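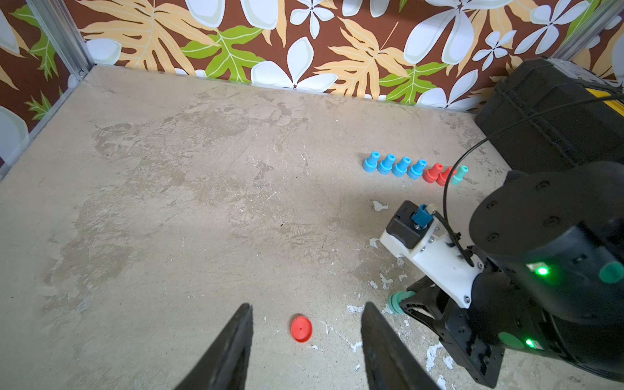 Faizal Ong replied at 9:14 am
You can't grind that slab and expect a clear sealer to hide anything. With old paint still keyed into the pores you get dark halos wherever it was, and the halos get worse under a solvent-based product. What is the slab, power-troweled or broomed? And is there a vapor barrier?

orgate_unit2 replied at 9:31 am
Power-troweled, as far as I can tell. No idea on the barrier. The building is on the old Orgate estate and the landlord has no drawings. I want a finish that does not dust. Appearance is secondary. The quote from Wattimena was for a full grind plus two coats of epoxy, and it came in well over what I can spend on a leased unit.

mixdesign replied at 9:48 am
If dusting is the complaint, use a densifier. Lithium silicate, applied to refusal, kept wet for the time on the data sheet, excess squeegeed off. It reacts with free lime in the paste and hardens the top few millimeters. It is not a coating and there is nothing to peel.

Faizal Ong replied at 10:02 am
Agreed on chemistry, disagreed on sequence. A densifier only works where it can get in. Anything with paint, old curing compound or oil on it will reject it, and you end up with white crust on top of the contaminated areas. Do the water drop test first. If the drop beads, the surface has to be opened mechanically.

mixdesign replied at 10:10 am
Opened, yes. That does not mean a full grind. A floor scrubber with 124 grit pads and a degreaser will take off laitance and most residues. Spot-grind the paint by hand with a cup wheel. 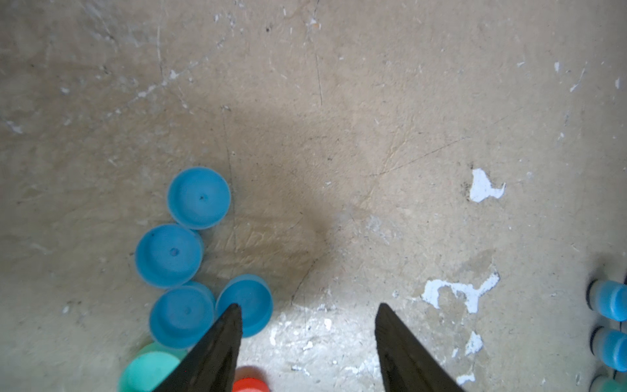 orgate_unit2 replied at 11:25 am
I did the drop test in several spots. The water soaks in near the roller door and beads along the back wall, where the previous tenant had racking. Chemical stripper is an option for the back wall, but I would like to avoid the smell, as the unit next door is occupied. A neighbor at Reredham used a Voletex stripper on his floor and could not get it neutralized properly afterward.

Puspita Chong replied at 11:52 am
Stripper residue is a real problem under any sealer. Skip it.

I would also tape down plastic sheet, 2 feet square, all four edges, and leave it overnight before spending money. If the underside is wet or the concrete has darkened, you have moisture coming up and epoxy was never a good choice at any price. A densifier tolerates vapor movement because the slab can still breathe.

Faizal Ong replied at 12:20 pm
The plastic sheet test is unreliable. On a cool slab it can miss a moisture problem completely. In-slab humidity probes are the proper method.

Puspita Chong replied at 12:33 pm
For a warranty claim on a coating, sure. He is not applying a coating. The sheet is a screening test and costs nothing.

mixdesign replied at 1:05 pm
With Puspita on this one. Coverage, for budgeting: a 22 liter drum did 1000 square feet for me on a tight troweled floor, one pass. An open or worn floor will take more, so buy a second drum on return terms.

orgate_unit2 replied at 4:40 pm
Thanks. Plan is degrease, scrub, cup wheel along the back wall, repeat the drop test, then densify. Sheet goes down tonight. Does anyone know if the scrub slurry can go down a yard drain?

Faizal Ong replied at 4:51 pm
No, it is strongly alkaline. Wet vac it, let the solids settle, and ask your waste contractor about the liquid.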